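Fulemholm Workshop Newsletter

Furniture notes: caring for a pale plank tabletop

By Danai Xenos

Several readers wrote in after the December issue with questions on light wood tables, most of them on the same two points: what to do with the seams between the boards, and how often the surface needs to be treated. The notes below cover both, with a short section at the end on where things should sit on the table from one day to the next.

A plank top is made of long strips laid side by side. Wood moves across its width as the air in the room gets drier or more humid, and it hardly moves along its length. On a plank top that movement collects at the seams. A seam that can be seen but not felt with a fingernail needs no work. A seam that catches the nail should be brushed out with a dry, soft brush before any cloth goes near it. A wet cloth pushes crumbs and grit down into the gap, where they set hard and hold the joint open.

Do not fill a seam in the heating season. Filler put in when the gap is at its widest gets squeezed out again when the boards swell, and it leaves a ridge that has to be scraped off. Thodoris Koutsoukos filled every joint on his own table in one weekend and spent a good part of the next summer taking the filler out.

Pale tops show rings and scuffs sooner than dark ones. The usual trouble comes from small items that stay in one place for weeks: a bowl, a cup, a box of something left near the front edge.

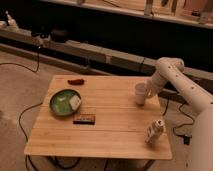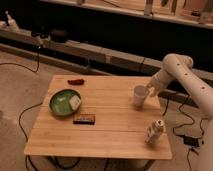 Green bowl to the left, white cup toward the back on the right.

Reading time: 3 min

A wide, shallow bowl covers a fair amount of wood. The finish under it gets less light than the finish next to it, and on a blond top the difference can show as a disk of another shade. Lift the bowl when you wipe the table and set it down a hand's width from where it was. Felt pads help against scratches but do nothing for the shading.

Cups are a separate matter. A cup with a narrow base puts its whole load on a small ring, and any liquid that runs down the side ends up in that ring. Wipe it within 20 minutes and most oil finishes will show no mark. Past 90 minutes, expect a pale outline. It can normally be taken out with a little oil on a cloth, rubbed along the grain and left overnight.

Printed packaging should not be stored on a freshly oiled top. Ink from cartons and wrappers can transfer while the oil is curing, and red and orange inks are the worst for it. Ayane Nomura tested scrap boards from the Tirnamano batch and got a faint but readable print off a cereal carton after one night.

For the oil itself, the workshop has moved from Balaskas to Jikon. Both gave the same color on the test boards. Jikon went on thinner and needed less buffing. One coat on a table of ordinary size takes around 70 milliliters, applied with a lint-free cloth, with the excess wiped off before it turns tacky. Work with the planks, full length, one board at a time. Stopping halfway along a board leaves a lap mark that catches the light from the side.

The front edge wears first and is usually forgotten. Forearms rub it and chairs knock it. Give it a second pass with whatever oil is left on the cloth. If it has gone rough, sand by hand with a fine paper and keep the curve of the edge as it is.

Oil-soaked cloths must be laid flat outdoors to dry before they go in the trash. They can heat up by themselves when bundled.

Savvas Petridis will have sample boards in both oils at the front counter from 4/10/24. Questions on dark stains and water damage go to Aliki Chatzigeorgiou, who is collecting them for the next issue.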